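Wrist cam only vs wrist + overhead for zippers - our numbers
Forum > Manipulation > Imitation learning

mdwivedi
Posted Tuesday, June 18, 2024
Zipper task, corduroy bag, view from the wrist. Policy gets this plus joint angles, nothing else.

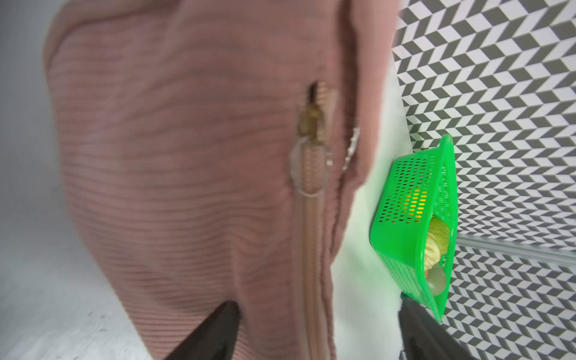
Bhupendra Tripathi: So you dropped the overhead camera completely? At training time too, or just at test? Those are two very different claims and the title doesn't say which.

mdwivedi
Both. Trained without it, tested without it. Should have put that in the first post, sorry, typing between runs.

Short version. 3,087 demos total, all teleop, soft goods mostly - bags, pouches, a few jackets. Two policies, same network, same training steps. A gets wrist + overhead. B gets wrist only. B did better on zippers. Not by a little. A did better on anything where the object starts far from the arm, no surprise there.

My guess at why: A learns to look at the overhead view for rough position and then sort of keeps trusting it all the way in. By the time the fingers are close, the overhead pixels on a zipper pull are basically nothing. B has no choice, it has to use the close view.

katiyar_fan
"keeps trusting it" is a story. Did you test it? Black out the overhead feed on A for the last part of the reach and see what happens.

mdwivedi
Did that friday. A with overhead blacked out late = falls apart, worse than either. So it does lean on that view near contact. Doesn't prove the whole story, agreed. It never saw a blacked out feed in training so of course it's upset.

slowgripper
Right, that's the problem with blackout tests. You're measuring how it handles garbage input. Train a third one with random camera dropout and compare that to B. If dropout closes the gap, your result is "people should use dropout" and the camera thing goes away.

mdwivedi
Fair. C with dropout is in the queue. Machine is shared so maybe next week.

Bhupendra Tripathi: How many test trials per policy? I've been burned by this. We had a lovely result on the Pello arm last September, 19 trials each, wrote half a paper on it. Reran with 400 and it was gone. Flat.

mdwivedi
400 each for zippers, fewer for the other stuff. Same start poses for both, picked before training. Bags swapped in and out so we're not just scoring one lucky bag.

Bhupendra Tripathi: OK, that's better than I expected. Who scores it? If it's the person who ran the training I'd want to see video.

mdwivedi
Two people, neither of them me, they don't know which policy is running. Scored on full open / partial / no grip. Where they disagreed we took the lower score.

ilaston_dev
Does corduroy matter? Ribs give the network a lot of texture to lock on to. On flat nylon I'd expect wrist only to struggle, nothing to tell it how close it is.

mdwivedi
Good question and I don't have a clean answer. Nylon was harder for both A and B. Gap between them smaller but same direction. Not enough nylon bags in the set to say more than that. Floppy bags also worse than stuffed ones, the tape buckles and the pull goes sideways.

slowgripper
Tape color? Low contrast between tape and fabric kills our detector every time. Pink on pink would be a bad day.

mdwivedi
No detector here, straight pixels to actions. But yeah we looked at failures by contrast. Most of the misses are on the approach angle, fingers come in tilted and pinch the fold of fabric next to the zipper insted of the pull. Color didn't seem to sort them at all.

katiyar_fan
Pinching the fold - that's a depth problem. You'd fix it with a second wrist camera, offset. Sultix mount lets you do that without redoing the cable run.

mdwivedi
Maybe. Don't want to add hardware to fix something before knowing what it is. Also a second wrist cam kind of ruins the comparision.

Bhupendra Tripathi: I'd still disagree with the headline. "Wrist only is better for zippers" should be "wrist only is better for zippers when the bag is already within reach and you only trained on this much data." With ten times the demos A probably sorts itself out.

mdwivedi
Possibly! I don't have ten times the demos. Most labs don't. That's kind of why I posted it.

Bhupendra Tripathi: Then say that in the writeup. Put the data amount in the title if you have to. Half the people who read it will rip out their overhead cameras and then complain that the arm can't find anything.

ilaston_dev
Already did lol. Putting it back up tonight.

slowgripper
Did you try the dumb option, overhead for the reach, then hand off to B once it's close? Hard switch on distance.

mdwivedi
Tried it quick, over a weekend. Works ok but the switch point is touchy. Too early and B wanders off, too late and A has already tilted the hand. Didn't tune it. Will post C numbers in this thread when the run is done, and the split by fabric if I can get the labels cleaned up.

slowgripper
Post the start poses as well please, even just a text file.

mdwivedi
Will do. They're in a spreadsheet right now, need to fix the units first.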